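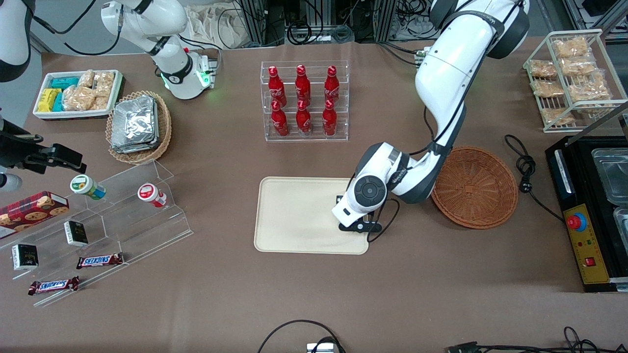
Erasto Were wrote:
Before you sign for two arms, ask Zonex what is included and what is sold apart. When we bought ours in August, the grippers were a separate line on the quote, and the spare fingers also. For snack packing you will change the fingers often.

zundville_ops wrote:
Thank you Erasto. I opened this thread because we must give a budget for a two-arm tray filling station. Chocolate bars, bottles, jars, bags of pastry, everything goes in one tray per order. My first idea was to buy both arms now and the racks later.

Solange Bragança wrote:
I would do the contrary. Racks first. We paid 1742 for stands, baskets and trays, and I consider it the best money of the project. If the bottles stand always in the same place, the arm has an easy life. A jar lying on its side on a step is a different job from a jar standing up, and you want to know this before you choose a gripper.

kneževič_fan wrote:
I don't agree with Solange. Racks are cheap and you can change them any week. The arm has a long delivery, Kneževič told us 47 working days. Order the arm, and play with the racks while you wait.

Solange Bragança wrote:
And if the reach is too short for your racks? Then you have a beautiful arm and a table that is too big for it.

Erasto Were wrote:
You are both a little right. Make the layout with cardboard, measure the farthest item, then order. Also put money for cables and cable holders. We forgot it, and it came to roughly 200 in the end, plus one lost afternoon.

zundville_ops wrote:
Cardboard I can do tomorrow. Does somebody have experience with the Workley service contract? They ask for payment of the full year in advance.

kneževič_fan wrote:
We took it without the on-site visits. Ask them for the price by quarter, they have it but it is not on the website.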